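Mark the students on the recordings they throw away

By Jingyi Song
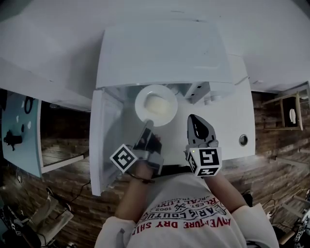 Hand-held grippers at work on the white appliance, lid up, at the Nutilmont robotics club.

The regional student project round at Clulport scores a manipulation entry on one thing: how many times out of 18 the finished robot completes its task on the day. I have helped to run the Nutilmont club for two school years and sat on the marking side at Clulport for one, and I think this is the wrong number to score. It measures the last ten minutes of a project that takes most of a year, and it teaches the students that the months before it do not count.

Our entry is a household appliance task. The students hold a pair of grippers in their own hands, do the job themselves, and record it. The recordings are then used to train the arm. The marker cubes on the grippers give the position of each hand, so a recording with a cube hidden for too long is of little use. Every student learns this in the first hour and forgets it by the second.

By the end of November the club had 151 recordings. Honeylyn Tan, who was then in her first term with us, went through all of them on a Thursday evening and a good part of the following week, and wrote a reason beside each one she wanted to remove. Her reasons were short. "Cube lost behind lid." "Handle regripped twice." "Started before I was ready." The list ran to several pages and was the best piece of engineering writing the club produced that year. It received no marks, as there was no box for it on the form.

The case for scoring only the result is easy to state. A completed task is a fact. Two judges standing at the same bench will agree on it. Anything else, so the argument goes, brings in taste, and taste favours the school with the tidier folder. I take this seriously. I have seen folders that were plainly assembled by a parent.

But the result is less of a fact than it looks. A trained arm depends on lighting, on the height of the bench, and on whether the appliance has been put down square. Clulport sets benches out in a sports hall with windows down one side. An entry tested at nine in the morning and an entry tested at three in the afternoon are not sitting the same test. Last year our arm completed the task 6 times. In our own room, the evening before, it had done better, and I cannot say by how much that difference belonged to the students. Neither could the judges, and the form did not ask them to try.

There is a second trouble. If only the count matters, the sensible plan is to choose the easiest version of the task and repeat it until nothing varies. The handle goes in the same place, the lid stands at the same angle, and one student with steady hands makes all the recordings while the others watch. This works. It gives a good score and a poor education. A group from Jimholm did more or less this, told me so quite openly, and finished above us. I do not blame them. They read the rules correctly.

What I would like to see is a form in two halves. The first half stays as it is. The second half asks the students for their rejected recordings, and for the rule they used to reject them. The judge picks eight at random from the full set, kept and rejected together, with the labels removed. The students must sort them in front of the judge and say why. If their sorting matches their own rule, they get the marks. If it does not, they have to explain the difference, and a good explanation should earn most of the marks back.

This is cheap. It needs a laptop and a table. It is also hard for a parent to do on the student's behalf, which answers the objection about folders better than any signed declaration has. And two judges would agree on it nearly as often as they agree on a completed task, given that the standard is one the students have written down themselves.

I expect some objection from clubs that use a bought data set, or that program the arm by hand. The second group is easily served: let them bring the versions of the code that failed, with the reason for each. The first group would do badly under my form, and I am content with that. If a club has never made a bad recording, it has not yet met the hardest part of the work.

It will also be said that younger students find this sort of review dull. They do. Ours complained about it for most of the spring. We call the review sheet Fang, after a remark I will not repeat, and the name has done nothing to make it popular. But the complaints changed in kind. In the autumn they were about having to do it at all. By March they were about one another's rules: whether a short stop in the movement should count against a recording, or whether a slow approach is a fault or simply a slow approach. Two of them argued over that last point through a whole tea break and ended by training the arm both ways to settle it. The slow recordings gave the better arm. Neither student had predicted the size of the gap, and the one who had been wrong wrote it up.

There is a practical matter that the Clulport organisers should look at even if they ignore the rest. At present the form asks for "number of demonstrations used". Schools read this in different ways. Some give the number made, some the number left after sorting, and one last year counted left and right hands separately. Asking for both figures, made and kept, would take one extra line. A judge could then see at once whether any sorting had been done. I would print that line for the next round and argue about the marks afterwards.

Nutilmont will enter again. We will bring the rejected recordings on a separate drive with Honeylyn's list, brought up to date, and put it on the bench beside the arm. Any judge who wishes to look through it can have the spare chair.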